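Has anyone tried the Tomar gear assembly kit with a low-cost arm?

Posted by Seema Mishra

Hello all, and sorry in advance for the length! I help run the evening robotics group at Brilton, and we have been given a little money for one new thing before October. I keep coming back to the Tomar kit, the one with the small metal spur gears and the round plate with pegs that you fit them onto. It costs 200 for the parts and the lessons, and you bring your own arm.
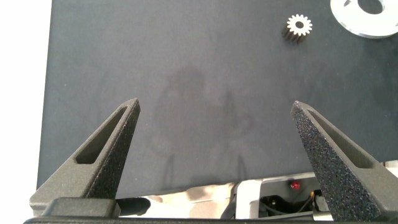
My worry is that our members range from complete beginners to a retired machinist who can't abide sloppy fits. I would love something that gives the beginners a win on the first evening and still keeps him interested (he is a dear, but he does sigh loudly). Is the kit worth it, or should we save up for the full Altcombe package at 3,644, arm included? And does the kind of gripper finger matter much?

I've read the seller's page so many times I could recite it, and it still doesn't tell me how fussy the fit is once a gripper is doing the work. Any experience at all would be welcome, good or bad.

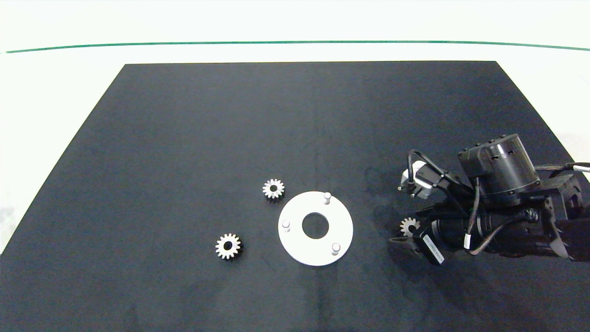 Answers, oldest first

Bendunstead

Hi Seema, what a nice problem to have! We've run the Tomar lessons twice through and I'd buy it again. The first lesson is only picking up a gear and setting it down, and everybody managed that by the end of the evening, including my sister, who came for the biscuits. Getting a gear down over a peg is another matter. The bore has to be lined up properly, and if your arm has any play in its joints you will find out then.

On fingers, I'd start with whatever came with your arm and look hard at the gripping faces. Smooth ones let a gear twist on us. We put a grippy pad on ours and it helped a great deal. Use a dark cloth or mat under the parts too, as bare tabletop gave our wrist camera fits with the glare. The metal still shines whatever you do, so move your lamp until the teeth are easy to make out.

Plan on 36 practice tries before anyone gets cross, that's what the lesson book says, and for us it was fair. I'd leave the Altcombe for a group with a permanent room.

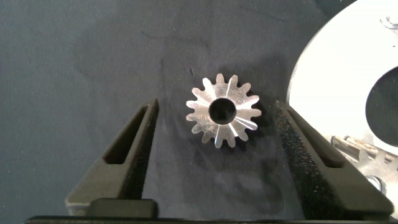
Seema Mishra wondered whether the lessons assume a camera at the wrist, or whether one looking down from higher up would do, as the group has only the one and would need to choose.

Bendunstead again: you can do the first 4 lessons with the high view alone, and I'd start there, because you can see the plate and the arm together and it's much easier to explain to newcomers. Later on you'll want the wrist view for lining up over a peg. We moved our one camera back and forth for months and lived to tell the tale. Do tie your cables down wherever you put it. A loop that catches on the arm will ruin a good run.
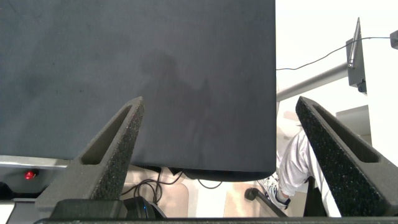
View from the wrist, fingers open

Gearhound

got the kit, its fine. gears are good, lesson book is thin and the last chapter is mostly about software we dont use. the altcombe is nicer but not that much nicer for the money. ask them about spare pegs before you order, mine took ages to come

Contact us | Copyright Community Help Pages | Back to top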